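Trukton 471: análise da ferramenta de aperto para abraçadeiras

A Trukton 471 é uma pistola manual para tensionar e cortar abraçadeiras plásticas de serrilha. Chegou à minha bancada em junho e substituiu uma Gondal com a mola gasta. Preço pago: 1599 coroas, com portes, na loja em linha da Gonirstead.

Construção

Corpo metálico com pintura a pó, punho emborrachado, gatilho de curso longo. O nariz é estreito e entra bem entre calhas. A lâmina é substituível e fixa-se com dois parafusos sextavados. O manual, traduzido à pressa, troca a ordem de montagem da lâmina e do batente; convém seguir o desenho e ignorar o texto.

Regulação

O botão traseiro tem 6 posições. Na 1 a tensão mal fecha a abraçadeira sobre um cabo fino; na 6 já deforma a bainha de PVC macio. Para cablagem de sinal fiquei na 2, para alimentação na 4. Entre a 3 e a 4 o salto é maior do que entre as restantes, defeito que a Gondal não tinha. O botão não tem trava e roda com facilidade dentro da caixa de ferramentas.

Utilização

O corte sai rente à cabeça, sem aresta viva, desde que a ferramenta fique perpendicular à fita. Com inclinação lateral sobra uma ponta que arranha. As abraçadeiras Flustmont de 2,5 mm passam sem problema; as de 4,8 mm também, embora a ranhura prenda se a cauda vier dobrada de fábrica. Larguras superiores não entram.

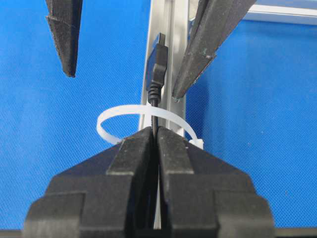 A pré-colocação continua a ser feita à mão: passa-se a cauda pela cabeça, deixa-se o laço folgado, alinham-se os cabos e só depois se aplica a pistola. Em feixes com derivações, compensa deixar todos os laços abertos até o traçado estar definido e apertar a partir do conector.

Manutenção

Uma gota de óleo leve no eixo do gatilho e limpeza dos resíduos de nylon junto à lâmina. A lâmina suplente vende-se à parte.

Avaliação: 4 em 5. Perde um ponto pela falta de trava no regulador e pelo escalonamento irregular da tensão.

Publicado: sáb., 27 de julho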